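Walk-round checklist, folding cell, Ukeck workwear laundry
Filled in by Isla Goodwin, with Alois Widmer at the controls
September round, started 7:40 a.m.

Good morning to whoever picks this up next. I have used the same sheet we use for the presses, with the lines that make no sense for an arm crossed off and a few new ones put in. Veronica asked me to write more than yes and no this time, as she has to tell the Rarkuvow people whether we think the cell can take over any of the folding from the table staff, and a column of ticks doesn't tell her much. So there are comments, and I'm afraid some of them wander.

## A. Before power on

- [x] **Floor clear, no hoses or cart wheels inside the taped line.** One cart was over the line by a wheel. Moved it. Please, please park them along the wall, I have asked before and I will go on asking in the nicest way I can.
- [x] **Emergency stop, operator side.** Pressed, latched, released, reset. Good firm click.
- [x] **Emergency stop, far side.** Works, but you have to lean over the bin to reach it. Urs is going to move the bin.
- [ ] **Guard door switch.** It stopped the arm every time we opened the door properly. When Alois only nudged the door it took a good wide gap before the switch noticed. Left open as an item until the bracket has been adjusted.
- [x] **Cables strapped and not rubbing.** Fine. New strap at the elbow looks tidy.
- [x] **Lockout tag and key on the hook.** Yes, both.

## B. Gripper and work surface

- [x] **Finger mounting screws tight.** Checked with the small driver from the drawer.
- [ ] **Finger tips free of nicks and burrs.** There's a small nick near the tip of the left finger. I ran a scrap of lining over it and it didn't catch, but lining is not knitwear, and I wouldn't want to find out on somebody's fleece. Spare pair to be ordered, see the list at the bottom.
- [x] **Closing force at the low setting.** Set to 2 and locked. Alois would like to try it at 4 for the heavier cloth and I said only with the door shut and only on the trial pieces.
- [x] **Surface wiped, no pins, no loose buttons.** Wiped down by me with the blue spray and a dry cloth after.
- [ ] **Glare on the surface.** Not on the old sheet, but I've added it. The stone-look top is a handsome thing and it shines like a ballroom. With the ceiling lights on there's a bright patch right where the arm is looking for the edge of the cloth. Aarti thinks a matte mat would sort it out, and I'm inclined to agree with her.

## C. Handling trial, yellow twill

Aarti Gautam chose the yellow for us, and a very good choice too, bright enough that even I can follow what the fingers are up to from the far side of the glass. We asked for the plainest chore there is: take hold, lift, let it hang, put it down flat. A child helping with the wash can manage that, and I say so with love for both the child and the machine.

- [x] **Takes hold without pulling in anything else.** Yes on every go I watched.
- [x] **Picks cloth by the fold, clear of hard parts.** Mostly. It likes a fold, and when there's a nice one standing up it goes for it quite gracefully.

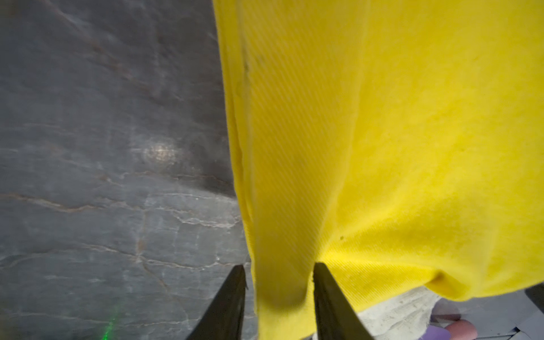

- [ ] **Lets the piece hang and settle before moving on.** It waits, I'll give it that. The wait is set at 5 seconds, though, and heavy twill would sometimes still be swinging a little at the end of it. At the table you would steady the hem with your other hand and never think about it. With a single arm there is no other hand, and I believe that's a bigger part of our trouble than anything in the software.
- [x] **Nearby items kept clear of the drop area.** Yes after a reminder. Things that aren't part of the trial should go on the shelf before you start.
- [ ] **Knows which end is up.** No. I'm putting this as gently as I can. It knows it has cloth. It doesn't know a cuff from a collar, and on a bunched-up piece it picks the nearest ridge and hopes for the best. To be fair, I have stood over a heap of coveralls on a Jotonska contract day and felt much the same.
- [x] **Stops when cloth slips.** Tested by tugging gently on the hem with the wooden stick (not your hand!). It stopped and held position, and the amber light came on as it should.
- [ ] **Seams and topstitching.** This one took up most of my tea break. A seam is thick and stiff next to the cloth around it, so when a finger lands on one the grip closes on a hard ridge and the flat cloth beside it slides away. Alois has it marked as a known problem. For now the rule is that the operator stays at the stop button whenever the piece has double rows of stitching.
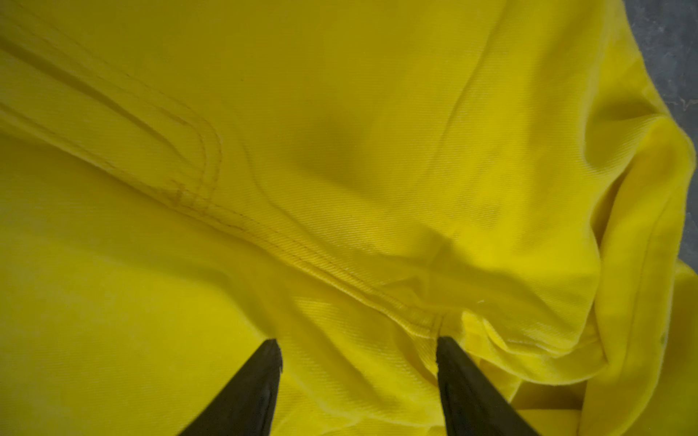 *Item C, seams: yellow twill bunched up, tip of the right finger against the stitched seam.*

- [x] **No marks left by the fingers.** I went over the piece under the lamp afterward and found nothing I would blame on the gripper. If you see a smudge, write down where it is before the next trial, and then we can stop guessing about which came first.

## D. So, can it do the chore yet?

Veronica, this part is for you. As a helper that lifts one piece at a time from the table and holds it up to be looked at, I'd be happy to have it on the early shift tomorrow, with someone next to it. Inspection is dull on the shoulders, and the arm doesn't mind holding a heavy jacket in the air while you check the pockets.

As a folder, no. Urs and I can each do a jacket in the time it takes to find its first corner, and ours come out square. The contract with Wyss is 2,000 pieces a month and I wouldn't promise them one of those from the cell. I know that will disappoint the Rarkuvow side a bit, and I'm sorry, they have been so patient and they always bring pastries. Towels I would try next. Four corners, no sleeves, no zipper, and no harm done if it comes out crooked.

## E. To be done before the next round

- [ ] Guard door bracket adjusted, then test again with the gentle nudge – Alois
- [ ] Bin moved away from the far side stop – Urs
- [ ] Spare gripper fingers ordered – Alois
- [ ] Matte mat, try the gray one from the ironing room first – Aarti
- [ ] Settle time made longer for heavy twill – Alois
- [ ] Towels put aside for the next trial, the old ones with the frayed hems will do – me

Power off and key back on the hook at 10:15 a.m. Door switch stays on the open list, so the cell is for supervised trials only until that line has a tick in it.

I. Goodwin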